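Table Clearing with a Small Arm: What Went Wrong in Our Second Test Period

Student project report, Service Robotics course
Author: Thaís Falcão

1. Background

In the first part of the project our group built a program which lets a robot arm pick up light objects from a plate and put them on a board. The arm is a Redetti desk model with a two-finger gripper. The planning software is called Fludent and was written by students of earlier years. We did not change its core. We only added the part which chooses the object and the part which decides how strongly the fingers close.

The first test period was done on a bare table in the laboratory and gave good results. In December we moved to the practice kitchen, where the counter is narrow and many things stand close together. This report is mostly about the fault that we met there. I was responsible for the test log, so I describe it from that side.

2. What happened

On the afternoon of the fault we had finished 11 picks without a problem. In the next one, the arm took the object correctly, lifted it and began to turn towards the board. Then it stopped for a moment, lowered itself by a few centimetres, and continued to turn at this lower height. The forearm pushed against a canister on the counter. The arm did not stop by itself. My colleague pressed the emergency button and the motors went off.

Nothing was broken and nobody was hurt. But the contact force was above the limit which we had written in our own safety plan, and for this reason we ended the tests for that day and informed our supervisor.

3. How we searched for the cause

At first we believed that the gripper was guilty, for the reason that it had been repaired the week before. We tested it alone, opening and closing it many times, and the finger position was always correct. This cost us one full morning.

After that we read the log line by line. In line 586 we found a message from the height sensor saying that the reading was old. Fludent had received no new height value, so it used the last one it knew, and this value was from the moment before the lift. The program believed that the arm was still too high compared with the plan and corrected it downwards.

The reading was old because the sensor cable had a loose plug at the elbow joint. When the joint passed a certain angle, the contact was lost for a short time. On the bare table we never used this angle. In the kitchen the arm must reach around other things, and there the angle is needed often.

The second question was why the arm did not stop at the contact. The answer is less pleasant, because it was our own mistake. The force limit was set to 14 newtons in the safety plan, but in the settings file the value was still the one from the laboratory, which was much higher. We had copied the file and did not check it again.

4. The workplace

The tests use toy fruit and vegetables on a light blue plate. The other kitchen objects stay on the counter during the work, so that the arm has to plan its way between them.
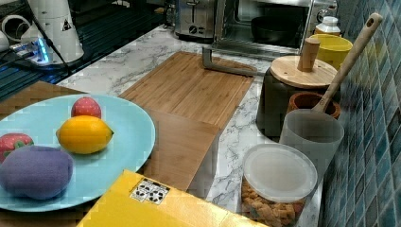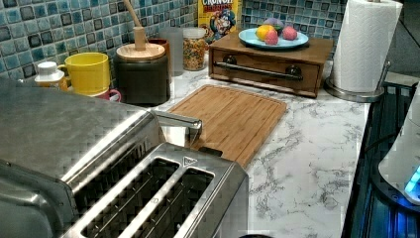
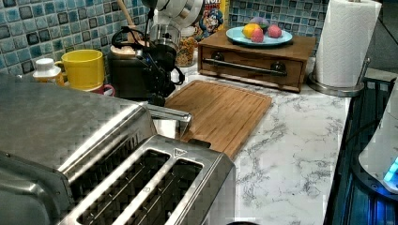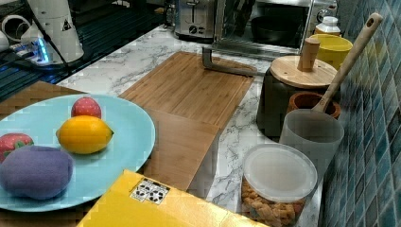
5. Changes

We made the following changes before we continued:

The plug at the elbow was replaced by one with a screw lock, ordered from Poulain.

If a height value is old, the arm now stops and waits. It does not guess any more.

The force limit is read directly from the safety plan, and the program refuses to start if the two values are different.

The emergency button is held by one person who has no other task. Before, the same person also wrote notes.

We repeated the movement with the plug pulled out on purpose. The arm stopped in each of these trials, and the warning came on the screen as we wanted.

6. Open points

There are 2 things which we could not finish. The waiting time after a stop is too long, and the operator must confirm it by hand. Also, we did not test the new plug over many weeks, so I cannot say if it will stay tight. The next group, which will work with the Revden arm, should look at the cable at the elbow before the first start, and should open the settings file and read every value aloud with a second person.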